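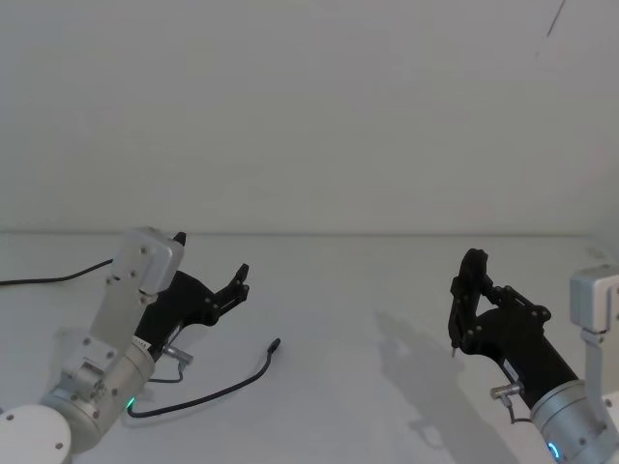 Nerea Carretero told us that she'd stopped setting the table at all by the second winter, and that she ate standing up at the bench with the radio going, and it was her remark (made in passing, while she was looking for her glasses) that turned our attention from what people living alone cook to where they sit down to eat it.

Figure 2. A plain white tabletop against a white wall.

Home | Current issue | Archive | Contact
Print this article | E-mail this article

4.2 Where the meal is eaten

We had gone into the Purnedora interviews with a tidy list of questions about shopping, recipes and leftovers, and I'm a little embarrassed now at how few of them touched on furniture. Of the 35 people we spoke with, 17 told us that they ate their evening meal at a table on most nights. Another 10 favoured an armchair or the couch, usually with a tray, and the remaining eight moved about so much that we gave up trying to put them in one group or the other.

The table eaters were a varied lot. Florencio Tejada laid a cloth every evening, as his mother had, and was quite firm that soup tasted thinner without one. Emiliano Miranda kept his table bare and pushed right up to the wall, and said he liked having nothing to look at while he chewed (he had spent his working life in a noisy kitchen, and we could see his point). Several people had traded a big family table for a small one after a move, and spoke of the old one with real fondness, down to the colour of the varnish and which of the children had scratched it.

Those who had given up the table seldom described it as a decision. The mail piled up at one end, then the sewing or the tax papers, and after a while it was simpler to eat somewhere else. Crescencio Zabala cleared his every June for his sister's visit and admitted that it was covered again within the week. He did remember, with some pleasure, that he cooked proper dinners for those few days, with vegetables, and that he lingered over them.

We would be cautious about reading too much into this. Our neighbours in the Cevdale study asked about meals but left out seating, so we can't compare the two towns, and people who are lonely may well lose interest in both the table and the cooking at once. Still, when we went back through the food diaries, the table eaters recorded more vegetables and fewer skipped suppers, and we return to the diaries in section 4.3.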